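To: Morneslow Recycling and Reuse List
Subject: Re: [morneslow-reuse] Bins that people will sort into?
Time: 9:40 pm

> We're a 16-unit building and we've just been handed one big blue
> cart for everything. I'd like to put something smaller by the
> mailboxes so cans, glass and plastic get separated before they go
> down. What are other buildings using? Hard plastic tubs? And do
> you bother with labels? Last time I taped up a sheet with 23 rules
> on it and I don't think a soul read past the second line.

Oh, I have opinions on this one! We went through the hard tubs (loud, and they cracked by July) and a tower thing from Cuveck with flaps that everyone hated touching. What I'd tell you to get now is plain gray fabric storage bins, the kind people put sweaters in. Three in a row, one card each, one word on the card.

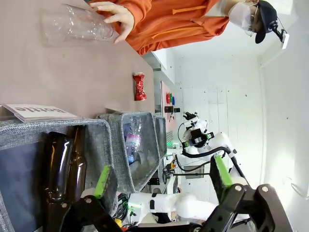
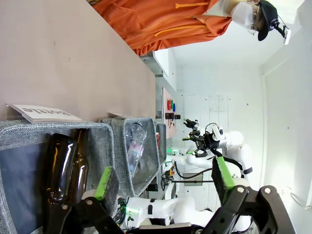
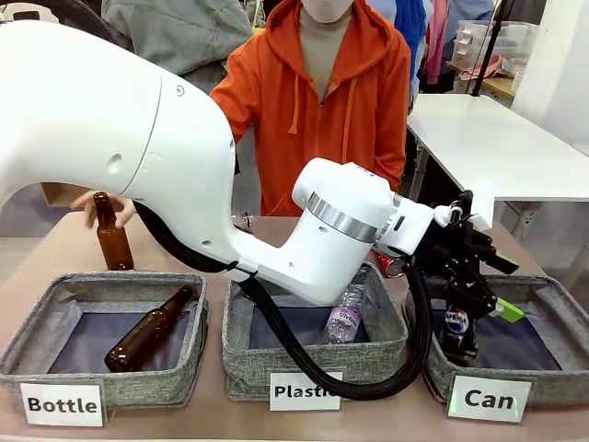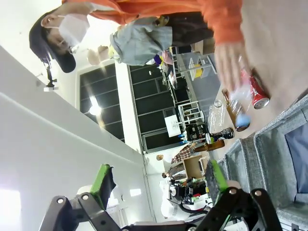
(289 words in this post before the sign-off, 2 min read)

So, labels. Look at the third picture, where the cards are propped against the fronts: Bottle, Plastic, Can. I love that. You do have to decide what "bottle" means, and we settled on glass only, with a quick note in the elevator the first week. We still get the odd water bottle in with the glass, but I just move it over when I walk by.

Things I'd do if I were starting again:

Get the dark lining. Ours came from Lendik and the inside is navy, so the drips don't show. I also drop a paper bag in the glass one, which makes it much easier to carry down.

Leave some table next to the bins. People come in with their arms full and they need somewhere to dump the lot before they sort it. Crushed cans, crumpled bottles, whatever, it can all sit on the tabletop for a minute.

Cards flat on the rim are fine too, but ours kept sliding in, so now they're clipped. And please, no 23 rules!

One warning, fabric bins hate wine. Rinse first or you'll be scrubbing felt with dish soap at midnight (ask me how I know). The Chaudhary building down the hill puts a little rinse jug by theirs and I've been meaning to copy it.

Does anybody know if the depot still takes brown glass with the paper labels left on? I've got two bags of it in my hallway and would love to get them out of there.

--
Morneslow Reuse list. Reply to this message to post to everyone.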